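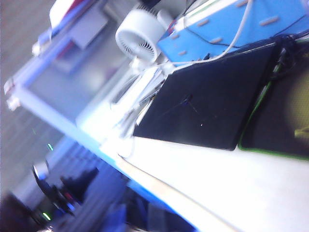 27 de junio. Masa madre, tanda 6: el centeno contraataca

Compartir 3 · Comentarios 6

Retomo el cuaderno donde lo dejé, es decir, en una mancha. La tanda 5 quedó documentada con la frase «bien, creo», que leída hoy no me aporta gran cosa. Prometo más rigor. También lo prometí en la tanda 4.

Punto de partida: dos cultivos, los de siempre. Misach, el de centeno integral, viejo y de mal carácter. Clakum, el de trigo blanco, que vive en el estante de arriba y huele a yogur cuando está contento y a quitaesmalte cuando se le olvida a uno el domingo. Los dos refrescados anoche con la misma agua y la misma proporción, 1:2:2. Harina de Molinos Broven para ambos, saco nuevo. Apunto lo del saco nuevo porque luego se le echará la culpa de todo.

Lo que quería saber: si la acidez que nos salió en la tanda 5 venía del cultivo o de la fermentación larga en frío. La hipótesis del taller es que venía de Misach. La mía es que venía de dejar la masa en la nevera hasta que alguien se acordó de ella.

7:30. Misach ha doblado y tiene la cúpula empezando a hundirse. Clakum va por la mitad y sin prisa. Tendría que haber esperado a que estuvieran los dos en el mismo punto, pero el horno estaba reservado para la mañana y no pienso volver a discutir el calendario del horno.

8:10. Autólisis. Hidratación al 70 % en las dos masas, sal aparte. La masa B (Clakum) absorbe bien. La A (Misach) se queda con textura de cemento cola durante un buen rato y después cede de golpe, como en las tandas anteriores.

8:50. Incorporo cultivo y sal. Pliegues cada media hora, tres series. En la segunda, la A se rasga por un lado. La dejo descansar y no vuelvo a tocarla hasta que me toca. En la tercera ya se deja. La B, impecable, casi aburrida.

El termómetro de la cámara marcaba un grado más que el de pincho. He decidido creer al de pincho por antigüedad. Queda pendiente meter los dos en agua con hielo y ver cuál miente.

12:15. La A ha subido lo que debía. La B no. La paso igualmente al banetón, a sabiendas. Fallo mío y queda escrito: si se comparan dos cultivos hay que cortar por volumen y no por reloj. Está en la primera página de este mismo cuaderno, subrayado, con mi letra.

13:40. Al horno. 40 minutos, los primeros 20 con vapor. La bandeja de piedra volcánica sigue haciendo un ruido que no me gusta.

Resultados, pan ya frío:

Masa A. Corteza oscura, greña abierta a medias. Miga cerrada pero regular. Acidez presente y agradable, nada que ver con el vinagre de la tanda 5. Si el culpable fuera Misach, hoy habría tenido ocasión de lucirse.

Masa B. Corteza pálida, un túnel debajo de la tapa donde se podría aparcar. Falta de fermentación de manual. Sabor limpio, algo soso. Tostada mejora mucho, aunque tostado mejora mucho hasta el posavasos.

Medidas: pH de la A antes de hornear, 4,1. El de la B no lo tengo. El electrodo pedía calibración y el tampón de 7 caducó en agosto. Pedido uno nuevo.

Peso de las piezas tras la cocción: la A perdió 117 gramos, la B aproximadamente lo mismo (la balanza bailaba y me quedé con la cifra que más se repetía).

Lo que me llevo: la fermentación en frío sigue siendo la sospechosa principal, pero con una sola tanda y una B malograda esto no se lo enseño a los de Rugemalira, que quieren la receta cerrada para su línea de hogaza y preguntan mucho por las réplicas. Con razón, por otra parte.

Para la tanda 7:
- Cortar por volumen. Marcar el tarro con goma elástica y mirar la goma.
- Misma masa, mismo cultivo (Misach), una mitad a temperatura ambiente y la otra en frío toda la noche. Una variable cada vez, como la gente seria.
- Calibrar el pHmetro el día antes.
- Bajar la hidratación de la A un par de puntos, a ver si deja de rasgarse. Esto ya son dos variables. Dejarlo para la tanda 8.
- Etiquetar los banetones por fuera. Hoy he distinguido la A de la B por el olor, y ha funcionado, pero no es un método.

Quien venga mañana: la hogaza A está en el trapo azul y se puede comer. La B está al lado y también se puede, con tomate.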